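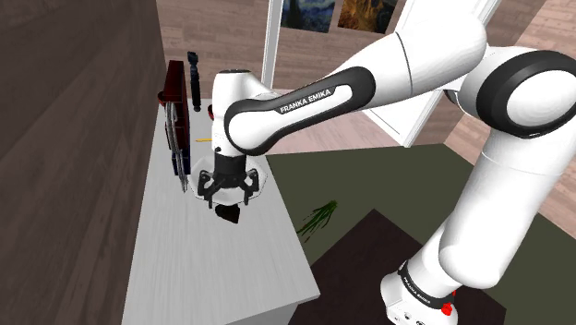
About us

Hi, and welcome to Stokard! We're a small shared workshop in Gullstead where people build robots in the evenings, and I'm the person who answers the emails, orders the screws and writes this page (badly, and usually with a cup of coffee going cold next to me).

I started Stokard with a bench, a secondhand power supply and a plan to make an arm that could pick up my dinner plate. Two of us turned up the first night. We now have 22 members and a waiting list for bench space, plus a back shelf full of half-finished projects that I keep promising to label. Some of our members write code for a living and some had never held a soldering iron before they walked in. Both kinds have set off the breaker.

What do we build? Mostly household stuff! Arms that reach for dishes, little carts that follow you down a hallway, a window blind opener that has been "nearly done" for longer than I'd like to say. Our big group project is called Eze, and it's a tabletop helper for clearing up after a meal. We do a lot of Eze in simulation first, in a pretend room with a table, a dish and a Franka Emika arm to move around, and then we take whatever we learned over to the arm we're building ourselves, which is slower and makes a noise like a coffee grinder. I love it very much.

Working in simulation means people can join in from home, too. If you've got a decent computer and a free evening, you can try out a grasp, send us your settings and somebody at the workshop will run them on the bench. My own best attempt took 50 tries, and the dish I was after was completely round, so please don't feel shy about yours.

Our other regular thing is Trirkby, the beginner build. You make a two-finger gripper from a kit, wire up the motor, and take it home at the end. It costs $80 with all the parts included, and you don't need to bring anything except safety glasses if you have a pair you like. The next round starts in September and we'll open sign-ups over the summer.

Membership gets you a key, a drawer, and use of the printers and the drill press once you've done the safety walk-through. Kids are welcome with a grown-up. Dogs, sorry, no (too many small parts on the floor).

Want to look around first? Send a note through the contact form and I'll find an evening when the benches are busy, so you can see what people are making and ask them all about it.

Page last updated April 23, 2026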